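June, kitchen table, coffee no. 2

Up before the alarm. Legs sore from yesterday, 2675 steps of it just back and forth to the car, phone says. Didn't sleep great. Kept thinking about the brushes, which is a dumb thing to lie awake over but there you go. Murray wants the kit sorted before the Skudley weddings start up and he's right, I've been pulling them out of a grocery bag since April.

So. Today was brush day. Writing in bits because I never got to sit down.

Took the 474 in, missed the first one by maybe ten seconds, driver looked right at me. Bag on my knees the whole way, handles poking through the side. Bristles pushed every direction by the time I got off. Note to self, get a proper roll. Brunon has one with a flap but the flap is on the short side and the long handles stick out past it, so what's the point of the flap.

Emptying the bag: badly. I meant to lay out a towel first. Did not. Ended up with brushes all over the boards, pointing wherever, and me on my knees going oh come on. It's a nice floor too, pale, all those long narrow planks with darker streaks in them, and one knot I kept seeing out of the corner of my eye and thinking was a dropped cap. Reached for it at least once. Idiot.

Also floor = grit. Anything soft that touches the floor goes in the wash pile, no arguing with myself about it. Which made the wash pile a lot bigger than planned. 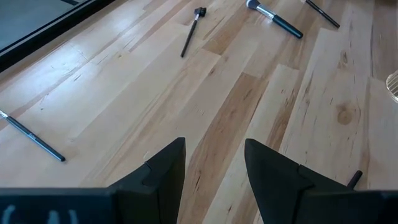
Later, 11 something

Wash pile is done, most of it. Used the Grewal soap, the hard cake kind in the tin. Seventeen dollars and it smells like a church but it does get foundation out. Swirl, rinse, swirl, rinse, squeeze in the towel, don't pull. I pulled one. Came away with a little pinch of hairs and felt awful about it. Still works I think. Will find out on somebody's cheek.

Eye brushes took forever. The liner ones hold on to black like they're paid to. Rinsed one till the water was clear, wiped it on the towel, gray streak. Rinsed again. Gray streak. Left it soaking with just the tip in and went to eat half a bagel over the sink.

Periklis called in the middle of it about the folding chairs. Wet hands, phone on speaker on the windowsill, could hardly hear him. Said yes to something. Hope it was the chairs.

Thing I want to remember for next time: sort BEFORE washing. Powder together, cream together, eyes together. I did it all in one heap and then had to work out what was what with everything looking skinny and sad. A soaked powder brush looks like a completly different animal.

Also the old sponge wedges: threw out. The mirror with the cracked hinge: kept, don't ask me why, it was my aunt's sort of mirror and I can't.

Afternoon, the holder

Big question of the day. Flat in a drawer, or standing up?

I like standing up. You see everything. You're talking to a nervous person in a chair and you just reach over and there's the one you want. The wire holder is good for it, silver, all thin upright bars, and the light from those big windows gets all over it. A whole bunch of black handles goes in no problem. They lean every which way though. I straighten them, they lean. The ones with Solve on the handle look smart when the lettering faces out and for a while I was turning them all round to face front like a shop display, which is not a job, that's avoiding a job.

Downside, dust. Second downside, the small ones. A big fluffy gray head next to a tiny tapered one and the tiny one just vanishes. I left the white-bristled one lying on the table so I'd think about where it goes. Highlighter, probably? I've used it for inner corner and for blending out a nose and once, in a panic, for lip balm. Doesn't have a proper home because it doesn't have a proper job.

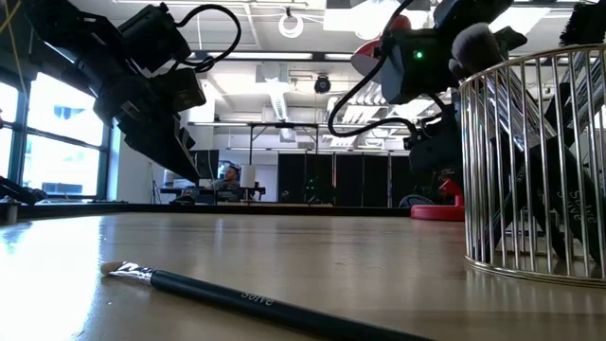

Ginette Bélanger says a holder is fine for the big ones but anything small should live in its own cup, low enough that you can see the tips, and she'd never keep face and eye in the same pot, full stop. Said it while putting her coat on so I didn't get to argue. Her kit is immaculate so I wouldn't have won anyway.

Told her I'd try it. Grumbled a bit. She said try it for one wedding and then grumble.

So, small cup. Rummaged for something. The jam jar was too heavy, a mug too deep (everything fell in up to the neck). The clear plastic ones are right, short, you can see straight in, and if it gets powdery you swap it. Put the spoolies down for a cup, and the thin liners. Angled brow brush I'm undecided, it's kind of in between. Maybe it sits with the brow pencils and stays out of the whole discussion.

Labels? Drahomíra does labels on everything, little tape strips. I'd do them and then never look at them. Skip.

Now where does the cup stand. Near my right hand but not so near I knock it with my elbow, which I would. I like it out on the striped butcher-block top. The wood's a mix of light and medium brown and anything dark shows up on it right away, so a stray spoolie can't hide from me like it does on my bathroom counter at home. Big holder further back. Palettes in the middle. Tissues wherever tissues end up. 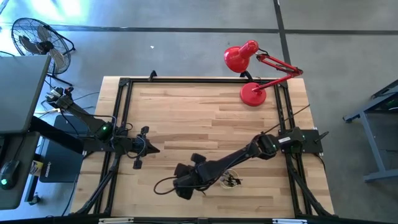
And then a lint-free cloth folded under my left hand for wiping between colors. I always forget the cloth and use my own wrist. By the end of a wedding I look like I've been in a fight with a peach.

Had a practice run, no face, just reaching. Foundation, powder, brow, eye, back to powder. Felt silly but it did show me the powder brush wants to be on the outside edge of the bunch and not in the middle, I was fishing for it every time. Moved it. Moved it again. OK.

9:15 pm

Home. Fingers like prunes. Still smell of church.

Mélanie texted asking can she borrow the kit for her cousin's thing and I said yes and then lay on the couch regretting it, they're so CLEAN. Told her cream ones only get used on cream. She sent back a thumbs up. I don't trust the thumbs up.

To do:
more soap (tin is nearly through already)
brush roll, long one, look at Warkaletti before giving Brunon my money
call Periklis back and find out what I agreed to
ask Murray what time load-in is, he said early, early is not a time
trim the one I pulled? or leave it. ask Ginette
clear cups, a sleeve of them

Forgot the liner brush. It's still soaking. Argh. First thing tomorow.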